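Birkonance Rack Pack, one month in

21 November 2019

I bought the Rack Pack from Birkonance in October and said I would write it up once I had used it for a while. It's an add-on for their simulator, Statine. You get a set of ready-made rooms, a bench with an arm and a gripper on it, and an equipment rack that the arm is supposed to work on. There's also a wrist view with a wide lens, and that was the part I wanted.

My reason for wanting it is simple. I write small control scripts for people who service lab equipment, and I don't own a full-size arm. I have rented time on one. It's expensive, and most of the hours go to setup. With a simulated cell I can try a script at my desk, break it, and try again before dinner.

The download was slow and the license step failed the first time. I had typed the key with a space at the end. The error said "bad scene" and made no mention of the key, so I lost an evening to that. After that it installed without trouble. My computer is three years old and has an ordinary graphics card, and it runs the rooms fine as long as I keep one view open. With two views open it gets choppy.

The first thing I did was drive the arm up to the rack by hand with the keyboard and watch through the wrist view. 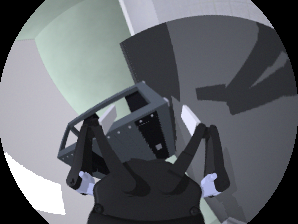
Hand driving is okay for getting a feel for the reach, but it isn't what you buy this for. The script side is better. You give it a target and a speed, and it plans the move. The planner is called Eder, and it's the same one that ships with plain Statine, so if you already know it you have nothing new to learn. It's careful to the point of being slow. Out of the box it keeps a wide margin from everything, and for close work at the rack I had to bring that margin down by hand. The setting is in the room file and not in the planner file, where I looked first.

I ran an approach script 2,000 times over one weekend with small random changes to the start position. It finished all of them without the program crashing, and the old version I had couldn't do that. Twenty runs stopped short of the target. I went through those one at a time and they were all my fault - I had a wrist angle that was fine from most starting points and bad from a few. I fixed the angle, ran 3,000 more, and had no stops. That is the kind of mistake I would have paid rental hours to find.

The bigger question for me was whether the room itself would be any use or just a backdrop.

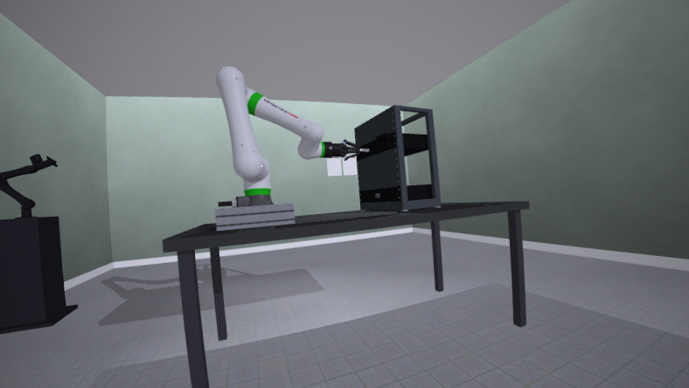 Layout matters more than looks in a cell like this, and on layout I think they did well. You can move any piece and save the result as your own room. I like that the rack and the arm share one tabletop, with the arm near the left end and the rack out past the middle, so the forearm has to slope down and the wrist has to turn before the fingers get anywhere near the upper shelf. A straight reach would be too easy. The walls are plain pale green and the floor is gray tile, and I have no complaint about that. I'd sooner they spent the time on the joints.

What I don't like is the lighting control. You get two presets, and both throw hard shadows. If you are training anything that works from camera views you will want more than that. I wrote to support and was told more presets are planned, with no date. They did answer the same day, so credit for that.

The manual is thin. It covers the rooms and the arm, then gives half a page to the gripper settings, and the grip force numbers have no units on them. I worked them out by trial. Doltus, the other package I tried this year, has a much better manual and a much worse gripper, and I ended up going back to Statine anyway.

So would I pay for it again? Yes, at the price I paid, which was the launch price. At the full price I'd wait for the lighting update. If all you need is a plain arm and a table, the free rooms in Statine already cover you and you can skip this one.

Next I'm going to try swapping in my own shelf model. The import tool wants a format I don't have a converter for yet, so that may take me a while.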